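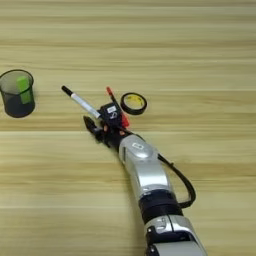 Table with pen holder, head camera view.

Arruda Lyrics and Liner Notes

Version 3, updated in March

Summary

Arruda is a text collection of song lyrics, liner notes and stage announcements from singer-songwriter recordings issued by Farkico, a small label in Bustonholm. It holds 1,577 songs from 29 artists. All text is in English. Audio is not included.

The collection is meant for work on lyric structure: finding choruses, rhyme detection, line breaks, and matching a studio lyric to the version sung on stage.

Contents

songs/ one plain text file per song, UTF-8, Unix line endings
notes/ liner notes, one file per release
stage/ transcripts of spoken introductions from live recordings
index.tsv one row per song
changes.txt list of corrections by version

Fields in index.tsv

song_id: the letter A followed by five digits. IDs are never reused. A withdrawn song leaves a gap.
artist_id: a code. Artist names are in the liner notes only.
release_id: matches a file name in notes/.
year: year of first release, not of recording. Blank if the sleeve gives none.
source: sleeve, songbook or ear.
live: 1 if the recording is a concert take, otherwise 0.
capo: fret number as printed in the songbook. Blank for all other sources.

Where the lyrics come from

Printed sleeves were used first. Songbooks were used when there was no printed lyric. The rest were typed by ear by two listeners working apart, and a third settled the differences. Words that none of the three could make out are marked [?]. Almost 600 songs have the source value ear, and most of the [?] marks are in the older concert tapes.

Where a sleeve and the singing disagree, the sleeve wording is kept in songs/ and the sung wording is given on a line starting with two slashes. Small filler words (oh, well, yeah) are not logged as differences.

Section tags

Each file is split by Titen, the label's in-house tagging script. It writes one tag per block: verse, chorus, bridge, intro, outro, or spoken. A block that returns with at least three quarters of its words unchanged is tagged as a chorus. This rule fails on two kinds of song:

Ballads with a one-line refrain at the end of each verse. The refrain stays inside the verse.
Talking blues. Nearly everything is tagged as a verse.

Tags were corrected by hand for the live takes only. Titen is not part of this release.

Splits

There is no official test split. Earlier versions had one, but it put studio and live takes of the same song on opposite sides. Split by artist_id. Cover versions of a song share a line in changes.txt starting with the word COVER, and should be kept together.

Known problems

Three artists account for over a third of the songs.
Line breaks in songbook sources follow the page width in some releases.
Files in stage/ longer than 3,000 characters were cut at the nearest full sentence.
Curly and straight apostrophes are mixed in version 1 files. Version 3 uses straight only.
Years before the label's first catalog are taken from tape boxes and may be wrong.

Terms

Free for research and teaching. Lyrics may not be reprinted in full. Quotes of up to four lines are allowed with the song_id and release_id given. Corrections should name the song_id and line number and say which source was checked.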